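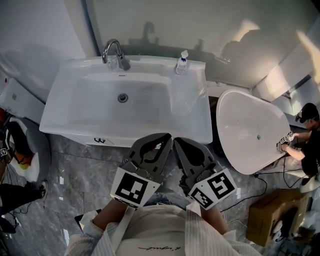 Fifteen minutes. That's what you get now. Twelve if the front desk is behind, and the front desk is always behind.

I've been going to the same clinic in Dindville since before they knocked down the old one, and I'm not against it. Good people work there. My knee is a working knee because of them. But the way appointments get handed out has gone wrong and I think we should say so while there's still a chance of somebody fixing it.

Short version. The clinic switched to Jumgate for booking last July. You pick a reason for your visit off a list. One reason. The list has 36 things on it and "I don't feel right and I don't know why" is not one of them. So you pick the closest, and the closest decides how long you get and who you get it with. I picked knee. I also had a cough that had hung on for weeks, but there's no knee and cough. At the visit I brought up the cough and was told, very kindly, to book again for that.

So I booked again. Next opening was three weeks out. Cough was gone by then, fine, lucky me. My neighbor wasn't lucky, hers was pneumonia and she ended up driving to the hospital in Lisico at two in the morning.

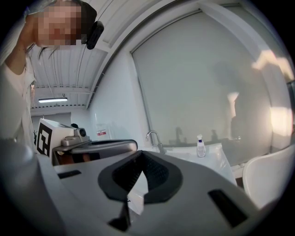
And yes I know the argument. There's a shortage. The clinic has one full time doctor and two nurse practitioners for a town this size plus everyone out on the county roads. Shorter visits mean more visits, more visits means more people get seen. I've heard it at the town meeting and I've heard it in the waiting room.

But count it properly. If I need two visits to say two things, that's two slots. Two check-ins, two copays, two half days off work. Twice somebody takes my blood pressure and asks if I still live at the same address. The clinic put up a sign saying it handled 460 visits in a month, up from 442 before the switch. Great. How many of those were the same person coming back with the other half of the problem? The sign doesn't say. I'd bet a good lunch it's more than eighteen.

Older folks get the worst of it. My dad has three things wrong with him at any given time and they're all tangled up together, the heart pills make him dizzy, the dizzy makes him fall, the fall is why his hip hurts. Try picking one off a list. He picked "other" and got a phone call. He hates the phone.

What I'd like is not complicated. Keep the short visits for people who want them – refills, ear infections, school forms. Then hold back a couple of long ones every morning, 30 or 40 minutes, for anybody who says they need it. Don't make them prove it. Some will waste it. Most won't. The practice over in Šimko does it this way and my sister says she waits about as long as I do, and comes out with everything dealt with.

And put a blank box on the booking page. One box, 300 characters, where you can just type whats going on. Let a nurse read it before you come in. A nurse can tell in ten seconds that knee plus cough needs more time than knee.

It'll cost something. Somebody has to read the boxes and the visit count on that sign might drop for a while. I can live with a smaller number on the sign. I'd rather have a doctor who hears teh whole story once.

The clinic board takes written comments through the end of the month, paper only, there's a tray by the front desk. I dropped mine off this morning.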